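Accueil > Chambre > Linge de lit > Housses de couette

Housse de couette Hivico en percale lavée
par Monlow

Référence : 212
Coloris : blanc, écru, gris fumée, terre de Sienne
Tailles : une personne, deux personnes, grande taille

Il y a des produits que l'on met au catalogue parce qu'il en faut, et d'autres que l'on a envie de montrer à tout le monde. La Hivico fait partie des seconds ! C'est une housse de couette en percale de coton lavée, cousue dans notre atelier de Nosier, et elle nous a demandé deux ans de mise au point (les premiers essais étaient jolis mais rétrécissaient au lavage, on a tout repris depuis le tissage).

Ce qu'on aime dans la percale, c'est son toucher mat et frais. Le satin de coton glisse et brille un peu, la percale reste nette sous la main, presque croustillante les premières nuits, puis elle s'assouplit. Pour la Hivico, nous avons voulu gagner du temps sur cette étape : le tissu passe par un lavage long avant la coupe, sans adoucissant, et il arrive chez vous déjà détendu. Pas de pli de carton, pas d'apprêt à faire partir. On la sort du sac, on l'enfile et on dort dedans le soir même.

Le dessin est de Kaede Hirano, avec qui nous avions déjà travaillé sur les taies Tsuchiya. Elle tenait à une housse sans passepoil, sans volant, sans bouton apparent, avec un rabat assez long pour se glisser sous le matelas. On a un peu discuté des boutons (nous les aimions bien, nos boutons), et elle a eu raison : la fermeture cachée change tout quand on dort les pieds au bord du lit.
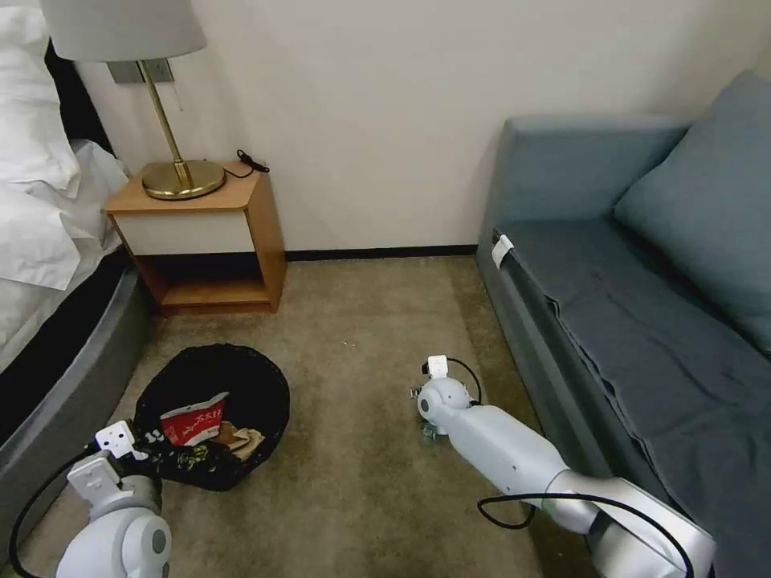
Le rabat mesure 40 cm. C'est généreux, et ça permet à la couette de rester en place même chez ceux qui bougent beaucoup. À l'intérieur, quatre liens en coton, un à chaque angle, se nouent autour des coins de la couette. Si la vôtre n'a pas de boucles, faites simplement un tour autour du coin et serrez, ça tient très bien.

Deux ouvertures pour passer les mains sont prévues en haut de la housse. Voilà un détail que beaucoup d'entre vous réclamaient depuis l'ancien modèle ! On glisse les bras par les ouvertures, on attrape les coins de la couette, on secoue, et c'est fini. Même la grande taille s'enfile seul.

Faut-il la repasser ?

La question revient tout le temps. Nous, on ne repasse pas. La percale lavée est faite pour vivre un peu froissée, avec des plis souples qui suivent le lit, et c'est comme ça que nous la trouvons la plus belle. Si vous préférez un lit bien lisse, repassez-la encore légèrement humide, fer moyen, sur l'envers – elle prend le fer sans difficulté et garde un joli tombant.

Avec quoi l'associer

Le blanc va avec tout, on ne vous apprend rien. C'est un blanc franc, sans reflet bleuté, qui se marie particulièrement bien avec les bois clairs ou miel et avec les têtes de lit en tissu gris. Sur une moquette beige, il réchauffe la pièce sans la charger. L'écru est plus doux, à choisir si vos murs tirent sur le crème. Le gris fumée aime les chambres très lumineuses. Quant à la terre de Sienne, c'est notre petite folie de juillet : teinte en petite quantité, elle peut varier légèrement d'un bain à l'autre, alors commandez housse et taies en même temps si vous voulez un ensemble parfaitement assorti.

Les taies Tsuchiya existent dans les quatre coloris, en carré et en rectangle, avec le même lavage et le même rabat caché. Le drap-housse Monlow, lui, est disponible en blanc et en écru seulement. Ses bonnets conviennent aux matelas épais, surmatelas compris.

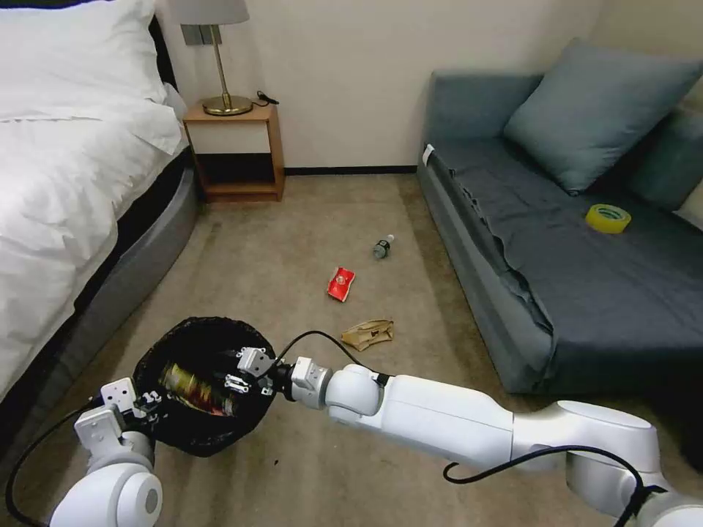
Côté chambre : corbeille ronde en maille noire, sur moquette.

Entretien

Lavage en machine à 40 degrés, 60 de temps en temps pour le blanc. Fermez la housse et retournez-la avant de la mettre dans le tambour, sinon les chaussettes finissent toutes dedans. Essorage modéré. Le sèche-linge est permis à température douce, mais un séchage sur fil lui va mieux, surtout l'été quand elle rentre avec cette odeur de dehors qu'aucune lessive n'imite. Évitez l'adoucissant, il encrasse les fibres et la percale perd de sa fraîcheur. Pas de javel, y compris sur le blanc : un peu de percarbonate suffit largement.

Lavez les couleurs séparément les deux premières fois. La terre de Sienne peut dégorger un peu.

Livraison et retours

Les housses partent de Nosier, pliées dans un sac en coton cousu avec les chutes de coupe (gardez-le, il est parfait pour ranger les draps d'été ou emporter du linge en voyage). Vous avez 40 jours pour changer d'avis, à condition que la housse n'ait pas été lavée. Pour un échange de taille ou de coloris, glissez un mot dans le colis avec votre numéro de commande, on s'occupe du reste.

Envie de toucher avant de choisir ? Nous envoyons des échantillons de tissu. Demandez la planche Hivico, qui rassemble 13 carrés de percale : les quatre coloris actuels et des essais de teinture encore à l'étude. Dites-nous lesquels vous plaisent, on lit tout et on en tient compte pour la suite !

Composition : 100 % coton, armure toile
Confection : atelier Monlow, Nosier
Fermeture : rabat caché de 40 cm
Liens intérieurs : quatre
Vendue seule, taies et drap-housse en option

Fiche mise à jour le 22 sept. 2024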